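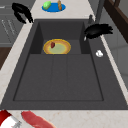 Household Chores in Simulation: Gallery
Marnholm Institute, Kitchen Tasks Program
Page updated 2026-08-31

The Marnholm Institute studies whether machines can take over routine work in homes and small shops. This gallery accompanies the public display at our Drillotville building and covers the kitchen portion of the program. The kitchens are computer-rendered. A task is attempted in simulation many times before any equipment is brought into a real room, and most tasks have not yet reached that stage.

The short answer to the question visitors ask most often is that a machine can do parts of some chores, under supervision, in a kitchen it has been prepared for. It cannot yet be left alone with the dishes. The notes on this page give the longer answer for clearing and tidying at the sink.

Sink and counter, rendered kitchen
A round plate with a yellow and orange rim rests on the raised section inside a dark gray sink, with a small dark red object, apparently a piece of fruit, still on it. An oval blue plate stands on the counter beyond.

The task
Food is to be taken off the plate and set aside before the plate is washed. The machine must decide what is food, what is a utensil, and what should stay where it is. Small items left on the rim of a sink are a frequent source of error, as are dark objects against a dark basin.

Results to date
The Lodhi planning software has made 4,000 attempts at clearing a plate in a sink. It completed 43 percent of them without a dropped item or a collision with the basin wall. A further 3,000 attempts were made with the plate on an open counter, where the results were noticeably better. The sides of a sink limit the angles from which an arm can approach, and a plate lying flat on the bottom offers very little edge to hold.

What counts as finished
An attempt is accepted when the food is in the assigned place and the plate is undamaged and upright. Speed is recorded but does not affect the score. Several attempts that looked tidy were rejected on review - the fruit had been moved to the counter and not to the dish named in the instructions.

From simulation to the test room
Rendered kitchens allow the lighting, the dishes and the food to be changed in moments, and a breakage costs nothing. They are weaker on water, grease and soft foods. A strawberry in software does not bruise, and a wet plate does not slip from the grip in quite the way it does at home. The program has so far spent nearly 275 hours in the Utititz test room repeating selected tasks with physical dishes. Success rates there are lower for every task tried.

"We would advise a family against changing its plans for the kitchen on the strength of these results," said Shamim Rind, who directs the program. "Clearing a single plate is a reasonable goal for the present. Clearing up after dinner is a much longer list, and some of the items on it have not been attempted."

Work planned
The next series adds stacked bowls, cutlery and the placing of leftovers in lidded containers. Wiping the counter will be studied separately. Results are expected in December and will be added to this page.

Use of this page
The text and picture may be reproduced for classroom and other noncommercial purposes with credit to the Marnholm Institute. Requests for printed copies should be made at the Drillotville front desk. School groups are asked to book in advance - the display room is small, and no more than one group can be admitted at a time.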